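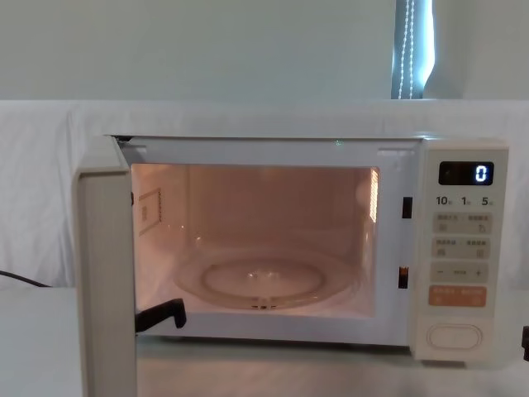 Gestance hand-guide kit, two-arm version. Nine weeks in

Quick writeup before I forget, the kit goes back to Javeslow in October unless we buy it. Paid $980 for the rental, full price is $3834. Canadian.

What you get: two small leader arms you hold, two clamps for the bench, a foot pedal, cables, licence for the recording software. You move the leaders, the follower arms copy. Pedal down to start a demo, pedal up to save. That part is great. Had my first usable recording before lunch.

Been using it mostly for kitchen jobs. Microwave door, plate in, plate out, press start. Sounds easy. The door is the worst of it. You need a curved pull and the leaders don't tell your hand much, so you end up steering by eye and going slow. Glass turntable same story, come in a bit low and you catch the rim. I got a feel for it after a couple of evenings but my early demos are junk and I deleted most.

Good stuff
Grips are comfy, light, fine for smaller hands
Pedal. Love the pedal
Replay is quick and you can trim the dead time off the front

Not so good
Wrist joint on the left leader drifts. Re-zero it every session or your demos wont line up
Clamps slip on a smooth tabletop. Rubber mat under them fixed it, should be in the box at this price
No force feedback at all. The Zelstead set has some, costs more
Manual is one folded sheet and half of it is about the licence

Software caps a project at 2000 demos then makes you start a new one. Merging is possible but clunky, the menu for it is buried under Export for some reason. It also defaults to a file name with no task in it so rename as you go, I have a whole folder I can't tell apart.

Support answered in a day and sent a new cable, no arguement.

Would I buy? For pick and place, yes. For doors, lids, anything with a hinge, try the Zelstead first if you can get a loaner. I'm leaning toward keeping ours if they'll swap the left leader.

Four stars, would be less without the pedal.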